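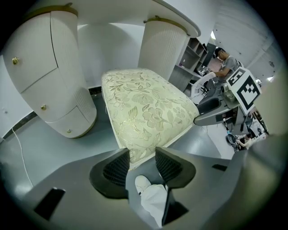 Styliani Kouris
Product Editor, Soft Furnishings

Teltine Upholstery Cleaner, 2 litre
Product code: 807
Page updated: 25 December 2021

Teltine is a ready-mixed cleaner for fabric seats, headboards, footstools and ottomans. It is a low-foam liquid and is used with a damp cloth or a soft brush. No machine is needed and there is no rinsing stage.

It can be used on cotton, linen, polyester and most blends. Embroidered covers can be cleaned as well, including those with metallic thread, but use the cloth only and work along the stitching. Do not use Teltine on silk, leather, suede or any cover marked dry clean only.

How to use
Vacuum the cover first. Test a hidden patch and leave it until fully dry. Put a little cleaner on a white cloth, never straight on to the fabric, and dab from the outside of the mark inwards. Blot with a dry cloth. Leave for 30 minutes before deciding whether a second go is needed. Pale fabrics should be cleaned seam to seam, as spot cleaning can leave a ring.

Details
Contents: 2 litres
Scent: none added
Storage: upright, away from frost
Once opened: use within 11 months
Supplied with: measuring cap
Sold separately: Stato soft brush, Stato cloths

The cap was changed in May. Older bottles have a screw top without the measuring line, and the liquid inside is the same.

Delivery and returns
Orders are sent from our Stunton warehouse. Unopened bottles can be returned with the delivery note. Trade customers should order through their Masilela account, where case prices are shown after signing in. For questions about a particular fabric, write to Annatjie Xaba in customer care and quote the wording on the care label.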